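**Betreff:** Re: [demontage-liste] Kontaktschätzung aus der Handgelenkkamera, Zwischenstand
**Von:** Rafsan Dewan
**Datum:** 16. Feb. 2019

Hallo zusammen,

Benvinda Pacheco schrieb:

> Wie trennt ihr im Kamerabild die Berührung vom bloßen Schweben über dem Sockel? Bei uns in Kekana lag der Schätzer auf blanken Metallflächen ständig daneben. Und wie viele Durchläufe stecken im Training?

zur zweiten Frage zuerst: 3314 Durchläufe, davon 100 zurückgehalten für den Test. Das Netz bekommt jeweils 8 aufeinanderfolgende Bilder und die Gelenkmomente, keine Kraftmessdose. Ausgegeben wird eine Wahrscheinlichkeit für Kontakt und die Richtung der Abweichung von der Sockelmitte.

Schwierig ist weiterhin der Bereich innerhalb des Halterahmens. Beide Fingerspitzen liegen dort dicht beieinander und verdecken einen Teil des Heatspreaders, also genau die Fläche, auf die es ankommt. Wir gewichten deshalb die Kanten des Rahmens stärker als die Mitte.

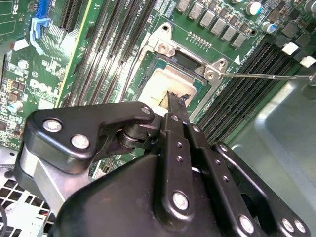
Dilani Liyanage meint dazu, die Rahmenkanten allein reichten nicht aus, sobald das Board leicht verdreht im Gehäuse liegt; sie würde die Speicherbänke links und rechts als zweite Referenz mitnehmen. Probiert haben wir das bisher nur offline. Der Lagefehler sank dabei um 40 Prozent, die Kontakterkennung blieb gleich.

Zu den Metallflächen: Variierte Beleuchtung im Training hat mehr gebracht als jeder Filter. Den Zesell-Datensatz haben wir nicht verwendet, dort fehlen die Momente.

Asanka Marikar stellt die Auswertung bis April ins Repository. Wer vorher die Rohwerte braucht, schreibt mir bitte direkt.

Gruß
Rafsan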